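Wikari coin picking - grasp score drops on shiny stuff
Opened by Charmaine Gumede, Mar 7, 2025
Status: open

Hi all, me again! I've been running the Wumbei grasp ranker on the gold pirate coins, 200 tries with the old scoring and 200 with the new one. The old one missed 53. The new one missed 7, so I'm dead chuffed with the method - but the log is still odd. 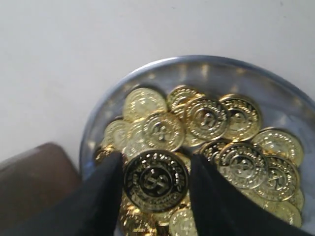 The confidence value falls to nearly nothing once the fingers close, even on tries that get marked as good. I think the glare is upsetting the depth guess (matt plastic discs never did this). I've tried a lower exposure and restarting Vandum, no change.

Could someone at Nomham check whether the score is meant to update after closing? I'll leave the settings alone till I hear back.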